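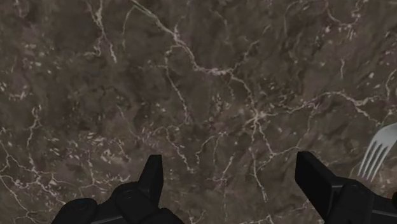 Wrist camera view, simulated table setting: fork on veined brown surface, gripper open.

Nullau Perception and Grasp Planning – Pre-release Checklist
Completed by: Software Assurance, Brisero
Cycle: November

1. Scene loads with the correct surface texture
Result: Pass
Comment: Patterned surfaces remain mandatory for this cycle.

2. Surface veining not reported as an object
Result: Fail
Comment: False detections were logged in 2 of 57 runs. Both were on pale veins. Referred to the Etura segmentation team.

3. Partly visible cutlery retained in the object list
Result: Pass
Comment: The fork must be kept when its handle is out of view. No grasp pose may be issued until the handle has been located.

4. Gripper fingers masked from the depth input
Result: Pass with comment
Comment: The mask was one release behind the finger model. Updated and retested.

5. Planner stops on loss of target
Result: Pass
Comment: Stop command issued within 12 control cycles. The limit is 34.

6. Fingertip clearance above the surface enforced
Result: Not tested
Comment: Awaiting the Yan collision library – to be completed before sign-off.

7. Run logs stored with software version and random seed
Result: Pass
Comment: None.

Overall status: Held. Items 2 and 6 remain open.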